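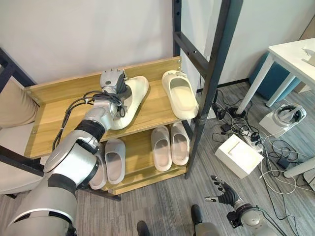 The left hand with a white slide, top shelf of the rack.

Software Engineer, Manipulation Planning and Tooling
Droment, Anari project. Full time, on site.

We write the software that lets a two-armed robot put shoes where shoes go. Your relatives will ask what you do for a living, and you should have an answer ready before December.

Anari is our planning and control stack. It takes in head camera video, decides which slide to go for and how the fingers should close on it, and hands the arm a path that stays clear of the shelf. The grasp code is in decent shape. The planner was written by three people who disagreed, and it reads that way.

What you would do:

Take over the arm planner from Hammad Magsi, who is moving to perception and is being very brave about it.
Rewrite the replay tool, Warraich, so that opening a run takes less time than the run did. We have 830 of them on disk and would like to look at a few.
Keep the control loop at 100 Hz when somebody adds logging. Somebody will add logging.
Spend 2 days a week at the rack with the robot.

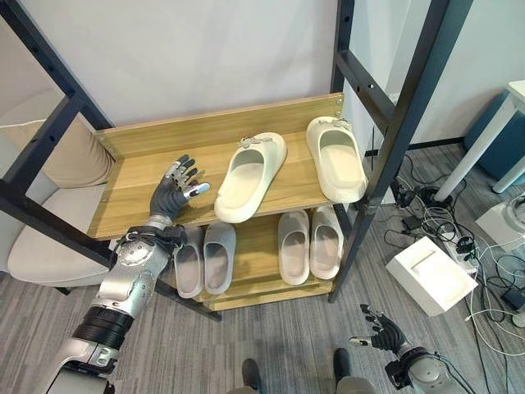
Left hand open over the top shelf, with both cream slides in place.

What we want from you:

Solid C++ and enough Python to be trusted with other people's scripts.
Some real work in motion planning, inverse kinematics or grasping. Coursework counts if you can show us the code.
Patience with calibration. If you enjoy calibration, please say so early in the letter.

A PhD is fine. So is not having one. Experience with footwear retail has yet to come up.

You would report to Hina Hayat and share a desk cluster with Asif Zaidi, who owns the simulator and will tell you it works there.

To apply, send a resume and one page on a bug you are still annoyed about to Saqib Ghauri, through the jobs form. We read applications every Wednesday. Interviews are a phone call, then an afternoon here with the planner open on a big screen.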